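Gripper 2 drops or double-closes on shiny snack packs, Kirkmont bench cell — ticket log

December
Opened by Réka Orbán

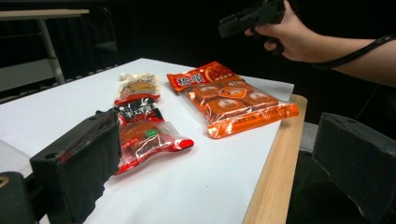
Photo: bench cell, gripper camera / Réka Orbán

Hello Birger, and hello to whoever picks this up while Birger is on the other shift. I'm going to write this one out at length, because the last time I kept a ticket short we went back and forth for most of an afternoon and I felt bad about it.

The trouble is with the hand-held gripper we log as number 2, on the white table in the Kirkmont room. We're using the snack set at the moment, the small packs in a column on the left and the big orange pack with the four round cakes over to the right, near the wooden edge. Two people work the table with a gripper each, and number 1 has been as good as gold. Number 2 does one of two things. Either it closes on a pack, reads as closed, and then reads as open again while the operator is still squeezing, or the width reading sticks for a moment and then jumps to catch up. When I play the recordings back against the video, the fingers in the picture are doing one thing and the number is doing another.

It's worst on the orange pack and hardly there at all on the little ones, which made me think of the packaging first. I don't think so any more, but I'll leave that in so you can see how I got where I got.

What I've done so far:

Restarted the recorder. No change.
Restarted the recorder and the Veralel box it plugs into. Better for maybe ten minutes, then the same again.
Wiped the finger pads with the alcohol wipes and let them dry.
Ran the open-and-close check from the startup sheet. Open reads 1000, which is right. Closed should read 64 and it does read 64, most times, but I had it come back with 320 once with the fingers fully shut. I tried again straight away and got 64.

I've put a tag on number 2 and we're carrying on with number 1 alone, so nothing is on fire, but we're going at half speed and I'd love to have it back.

Réka

---

Birger Söderlund, reply

Thank you Réka, this is a lovely clear ticket and please never apologize for a long one. I'd much rather read two pages than guess.

A reading of 320 with the fingers shut is the most useful thing in there. If the pads were dirty or worn you'd get a closed reading that was a bit off, and it would be a bit off every time. A number that goes away and comes back on its own sounds electrical to me, so either the cable, the plug at the gripper end, or the little width sensor inside the body. I'd put my money on the cable, and I'd put it there before we open anything up.

Could you do these for me, in this order:

1. Plug number 2 in, lay it on the table, and don't touch it. Leave the width readout running for five minutes. Write down anything that moves.
2. Same again, but hold it the way you'd hold it for a real pick, arm out over the table, fingers open.
3. Same again, and this time reach for the far side of the table and come back, slowly, a dozen times or so. Watch the readout when your arm is straightest.
4. Swap the cables between number 1 and number 2 and repeat step 3 on both.

Please don't skip to step 4, tempting as it is. If the fault sits at the plug, moving the cable can make it vanish for a day or two and then we've lost our evidence.

One question while I think of it. How is the cable being run these days? When we set the cell up it had a clip on the forearm strap, so the slack stayed near the elbow and the plug never took any weight.

Birger

---

Réka Orbán, reply

Right, all done, and I made a coffee and sat down for step 1 because five minutes of watching a number is longer than you'd imagine.

Step 1, lying still: 1000 the whole way through. Not a flicker.

Step 2, held open over the table: 1000, with a single dip to 905 when I shifted my grip. I wouldn't have noticed it if you hadn't told me to look.

Step 3, reaching: there it is! Nearly every time my arm got to full stretch the reading dipped, and twice it went all the way down to 320 before it came back. Coming in toward my body it settled again.

Step 4, cables swapped: number 1, wearing number 2's cable, started doing exactly the same thing. Number 2 on the good cable was fine for the whole dozen reaches, and then I did another dozen for luck and it was fine for those too.

So I think you've won your bet. It also explains the orange pack to my satisfaction. The little packs are an easy reach for the person who normally has number 2, and the orange one has them stretching.

About the clip. I've looked, and there isn't a forearm strap on either gripper now. The cable just lies along the bare arm and goes off toward the box. I asked on the other shift and the feeling was that the straps got sweaty in the summer and came off then, and that the clips went wherever the straps went. I've been through both drawers and the Naylor tray without finding them.

Réka

---

Birger Söderlund, reply

That's a beautiful set of results, and a dip to 905 from a shift of the grip is just how these cables start to go. The wires break a strand at a time right behind the plug, where the rubber boot ends. It'll feel normal from the outside. If you pinch it gently just past the boot and roll it between your fingers you may find a spot that's softer than the rest, but please don't go bending it hard to find out.

Plan from my side:

The old cable comes off and gets a red tie around each end, so it doesn't find its way back into service. I'd like to have it, so leave it in the tray and I'll pick it up.

There's a spare on the shelf in the Teltesach cabinet, second from the top, in a clear bag. Check that it's the one with the right-angle plug. The straight one fits as well, but it sticks out further and gets knocked.

Push the plug in until it clicks, then tug it once, lightly. With the right-angle plug the cable should leave the gripper pointing back toward the wrist. If it's pointing at the fingers it's been put in a turn the wrong way and it'll get in the way of the camera sooner or later.

For the strain relief, I'm sending over a pair of the wide fabric straps with the clip sewn on. They're softer than the old ones and they can go over a sleeve, so I hope they'll be forgiven in hot weather. Leave a loop of slack between the clip and the gripper, enough that you can turn your wrist all the way both directions without the cable going tight. A hand's width is plenty for me, but people's arms differ, so let everyone set their own.

After the cable is in, please run the startup check ten times and write down the closed reading each time. Then repeat step 3. If anything dips, stop there and tell me.

And while you have it on the bench, have a look at the pads. They're thick and they last, but the screws in the mounting piece behind them do work loose, and I'd like those snug before we call it good. Just snug, please. The threads are in plastic and I've stripped one myself.

Birger

---

Réka Orbán, reply

Spare cable found, though it was third from the top and behind a box of gloves. Right-angle plug, clicked in, tugged, cable pointing back at the wrist.

Ten closed readings: 64 on all of them. Step 3 with the slow reaches, no dips. I then had the regular operator do it as well, because she's taller than I am and reaches differently — still no dips. We did a proper run with the snack set after lunch and I compared the width trace with the video on every pick of the orange pack, and they agree from start to finish.

One screw on the left finger mount took a quarter turn. The right side was fine.

The straps came this morning with the post, thank you! They're on both grippers. I've had one complaint that the clip is on the wrong side for a left-hander, so she's wearing hers upside down and says it's comfortable. Tell me if that bothers you.

I've got one more thing, and you can tell me to open a separate ticket for it. The recordings from before the swap have those bad dips in them. Should they be thrown out, or can they be mended? There's a fair bit of good work in there and I'd hate to bin it all.

Réka

---

Birger Söderlund, reply

Upside down is perfectly fine as long as the loop is there.

Don't bin anything yet. The video in those recordings is good, and a dip from a broken strand is quick and square, so it's easy to tell apart from a hand opening. Move everything from number 2 since the last clean startup check into the hold folder and I'll go through it. Anything where the dip falls in the middle of a grasp I'll probably drop, and the rest I think we can keep. Do open a separate ticket for that and put my name on it.

I've added a line to the startup sheet for both grippers: one slow reach to the far side of the table with the readout showing, before the first recording of the shift. I've also ordered two more of the right-angle cables, so there will be one on the shelf again.

I'll leave this open for a week with number 2 back in use. If it's quiet I'll close it.

Birger

---

Réka Orbán, reply

Quiet all week. Tag is off, old cable is in the tray with its red ties on. The new ticket for the held recordings is in your queue. Please close.

Status: closed
Cause: broken conductor in gripper cable behind plug, strain relief missing
Parts used: one cable, right-angle; two forearm straps with clip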